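3.2 The table and the order of handling

The second part of the Plimunine study deals with the small table, by which we understand a table that serves for eating and also for other work during the same day. In such homes the table is seldom laid completely. A plate comes, a bottle comes, and the things that were there before are pushed to the side. We wanted to know in which order people handle the plate and the bottle when both must share a short piece of surface, and which marks this handling leaves on a light tabletop.

The interviews were made in September with 29 persons who live in the apartment blocks of the Brito area. Afterwards we analyzed 67 short handling sequences. A sequence begins when the first hand touches an object and ends when both hands have left it. Sequences in which the person was interrupted by a phone call or by a child were taken out before the analysis and are not included in this number.

The objects were kept simple. We used a pale green plate, quite flat, and a plastic bottle with red liquid and a yellow screw cap. In earlier work with glass bottles (the Vanus set) the weight of the bottle had a strong influence on which hand was chosen, and we wished to reduce this influence. The contrast between red, green and a light surface was also useful during coding, since the two coders had to decide on the position of each object without discussing it with each other.

For every sequence we noted which hand held the bottle, whether the other hand went to the cap or to the plate, and on which side of the bottle the plate was lying. When one hand stays at the bottle and the other is near both cap and plate, we speak of a shared reach. This category was added after the first round of coding. Before that, the coders had written such moments sometimes under "cap" and sometimes under "plate", and their agreement was poor.

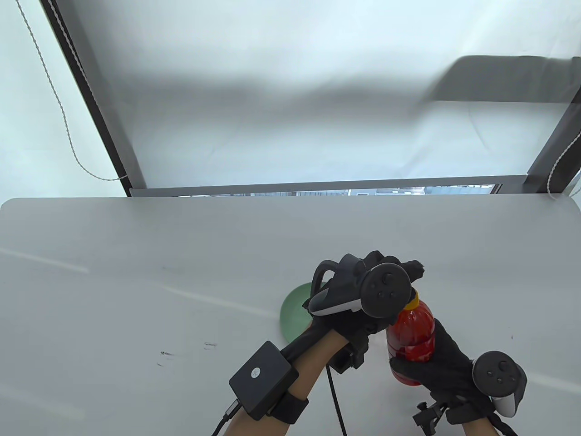 I would always move the plate first, one participant objected when the category was explained, and only then touch the cap, for if something spills it should fall on the table and never on the plate. The same participant added that a table can be wiped in one movement, but a plate must be carried back to the sink and washed again.

This remark was of value to us. In the original plan we had assumed that people protect the table from the plate and the bottle. After the remark we went back to the interview notes and found that 13 persons had expressed the opposite worry in one form or another. They spoke of crumbs, of dust from the window and of sticky rings, and they wished to keep these away from the plate. Only later in the interview, and mostly after our question, did they mention the surface itself.

We therefore divided the tabletop into a near zone and a far zone. The near zone reaches 50 cm from the edge where the person sits or stands. Bottles were mostly left in the near zone. Plates were carried to the far zone more often when the table stood at a window, and several persons explained this by the light: at the window one sees better whether the plate is clean. We can not separate this reason from a simple habit, and we do not try to do so here.

The marks on the surface were treated separately. Light tabletops show small dark scuffs and also single fibers which on a wood-colored top would pass without notice. In the interviews such marks were called "old" when the person could not wipe them away with a finger, and "dirt" when they could. We kept these two words for the coding, although they are not exact. A single fiber was coded as dirt in all cases. A smudge was coded only if both coders had marked it on their sheet. On the Filteo protocol, which was written for kitchen counters, smudges and fibers are put together in one class, and our results can for this reason not be compared directly with results obtained by that protocol.

Figure 3 gives a low view along the tabletop toward the far edge, with the plate on the window side. A view of this kind was preferred for judging the marks. From above, the reflected light of the window may hide a weak smudge, and the coders changed their decision more often when only the view from above was available to them.

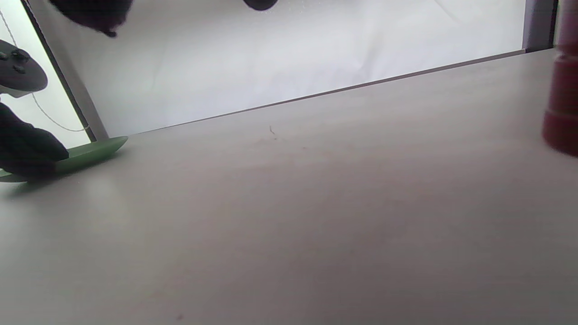 Figure 3. Hand at the green plate, with a small dark fleck on the tabletop near the far edge.

The shadow of the plate caused some difficulty. With soft window light it has no clear border, and one coder at first took a part of such a shadow for a smudge. We then agreed that the area directly beside the plate is not judged while a hand is holding it. The rule was applied to all sequences, also to those which had been coded already, and the earlier sheets were corrected accordingly.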